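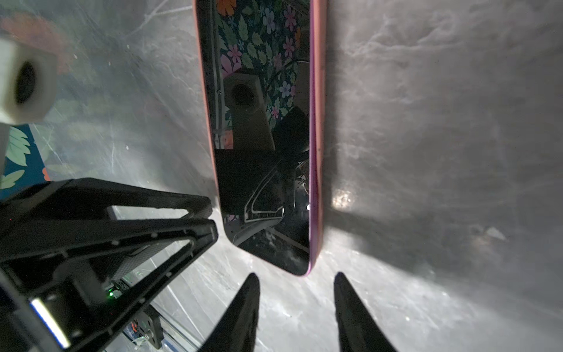
Phone face up on the table, screen off, seen from the wrist camera

Wistel gripper kit for picking up phones from a flat table - worth it?
Posted in Small Arms and Grippers, Apr 2, 2026

I run a small phone refurbishing bench and want an arm to move handsets from a table into a test tray. I'm looking at the Wistel two-finger kit with the wrist camera. The base kit is 601 dollars and the softer fingertip set is another 117, which I haven't bought.

My problem is flat phones with the glass up. From the side they are thin and the fingers have to come down almost to the table to get hold of the edges. The other thing is the screen. When it's off it works like a mirror, and the camera gets flowers from the cloth behind the table plus parts of the arm. My table is light gray and pretty scratched up, if that matters.

Has anyone used this kit for phones day in and day out? I need it to handle 200 a day. I'm also open to a different product if this one is wrong for the job.

udmont_bench
We have had two of these kits in the shop for a year, both on phones. The short version is that it works, but you should budget for the fingertips. The stock fingers are hard and smooth. On a bare phone they slip when you lift from one end. With a rubbery case they do fine.

A few things that helped us:

Grip across the width, near the middle. If you come at the bottom end of the phone, line the fingers up with the long sides before you close them. One finger on a corner will just turn the phone on the table.

Set the table height again after every fingertip change. The software keeps the old number and doesn't warn you. We bent a finger that way.

For the mirror problem, don't use the screen to find the phone. Use the outline. The Wistel software has an edge mode under the camera settings, and it's off when you get the kit. A plain, matte cloth behind the table is also a big help. Ours is dark gray and the false picks mostly stopped once it went up. Move your lamp too, if it leaves a bright spot on the table close to the phone.

The scratches gave us trouble in edge mode until we put down a thin matte mat. The mat also gives a little, so the fingertips can get slightly under the rounded edge of the phone.

As for 200 a day, that's fine on one arm. Plan on looking over the fingertip pads at 2000 picks. Ours were worn shiny by then and we swapped them.

skukiscombe22
Just get a suction cup. Glass is the easiest thing in the world to pick up with suction.

makris_user
Suction is a fair suggestion, but it depends on the phones. I have the Makris suction head and it is very good on clean, whole glass. On a cracked screen it leaks and drops the phone, and a refurbishing bench sees plenty of cracked ones. It also needs a pump, and the pump is loud.

If most of your phones come in with good glass, I'd take suction. If they are mixed, I'd stay with fingers and buy the soft tips. One caution on the Wistel kit - the camera cable is thin and the clip that holds it is weak. Tie it down before the first long run. Support did send me a new cable, but it took three weeks.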